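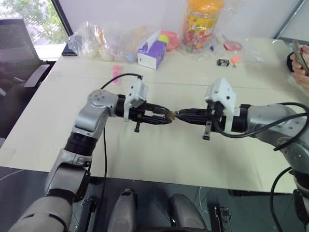
Oltach folding worktable, six months in

I bought the Oltach in January to replace a door on two trestles. It cost more than I wanted to spend, but the trestles had started to lean and I was tired of shimming them.

Setup took an evening. The legs go on with 6 bolts each side and the wrench in the box is soft, so use your own. The instructions skip the cross brace completely. It goes on last, with the flat side out.

The top is the best part. Dried glue scrapes off with a plastic card and coffee hasn't left a ring yet. Pencil marks need a damp cloth and a bit of rubbing. It does show every scratch from a dropped tool if you look at it sideways.

Oltach rates it for 500 pounds. I haven't tested that, but a 100 pound bench vise sat on one end for a week and the top stayed flat. Sawing by hand is another story — the table walks across a smooth floor unless you put rubber under the feet. The Sumen table I used before the trestles was heavier and never moved, though it didn't fold either.

Shipping from Billport was slow and one corner of the carton was crushed. No damage inside.

Four stars. I'd buy it again for assembly and gluing, and look elsewhere for heavy hand work. The matching drawer is sold separately and I haven't tried it.

Posted 5 Jul 2024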